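3.2 Handling and placement of portable writing boards

The second group of items in the Tillen inventory consists of small portable whiteboards of the type kept in classrooms, clinics and shared offices. They are light, flat and stiff, and in everyday use they are seldom left where they were last written on. A board is picked up, turned, passed across a table, wiped and put down again, often several times within an hour. For the purposes of this study, each of these actions was treated as a separate handling step.

Boards were grouped by outline and by the presence or absence of a border. A border matters in two respects. It gives the holder a visible limit to the writing surface, so that marks are less likely to be smudged by a grip that strays inwards, and it changes how the edge feels when the board is lifted from a flat floor or table. Boards without a border were harder to raise from a smooth surface and were more often dragged to the table edge before being lifted. This agrees with the earlier observations made on trays and picture mounts in the Ongart survey.

In total, 162 handling steps were recorded for the bordered boards. Each step was assigned to one of 4 classes: lifting, turning, holding at a slant, and laying flat. Holding at a slant was the class on which the coders most often disagreed, as it shades into turning when the board is moved slowly. The rule adopted was that a board counts as held at a slant when neither face is level and the grip is on the edges. Where two grips were used, their positions were noted separately, for they were often on adjoining sides and seldom directly opposite one another.

Figure 3 shows a bordered board in the slanted position, gripped at its upper edge and at its right edge. A grip of this kind leaves most of the writing surface clear.
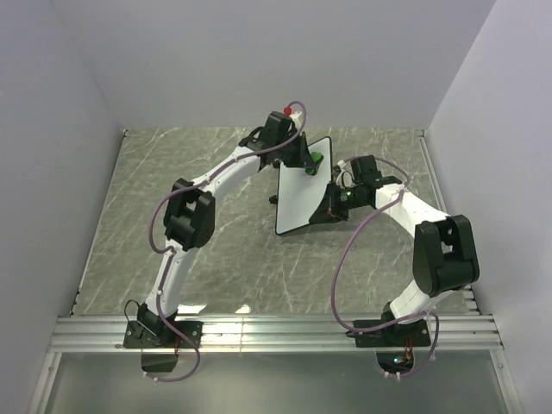 Figure 3. Rectangular whiteboard with thin black border, held diagonally by two grippers above a grey marble-patterned floor.

Steps in which the board was released from one side before the other were kept in the same class until the second grip ended. The effect of this choice on the class totals is considered in Section 4, together with the results for the Zidulance folders.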